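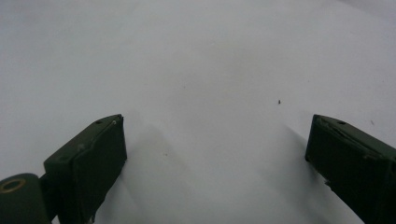

1 min read

Wateleo hand-demonstration work, report for August
Prepared by Gwawr Mathias for Sioned Dafis, Trargate

We recorded 200 demonstrations with the hand-held gripper this month, all on the Mostyn bench. Of those, 75 passed review. I would not read much into either number. A clip passes if the fingers stay in view and the task gets finished, and that says little about whether the policy learns anything from it.

The Dolik model trained on last month's clips managed 9 good picks on the bench and then did poorly as soon as we changed the surface. Most of our footage has a plain white background with soft light, so I am not surprised. More of the same will make the total look better and I doubt it will do much else.

The finger pads are a smaller worry. The lower edges look ragged on one side and chipped on the other, and I want new ones fitted before the next round - worn pads may be teaching the model a grip we can't repeat.

Request: hold the volume target where it is, and let us spend the remaining hours on varied surfaces. Spare pads are already in the budget.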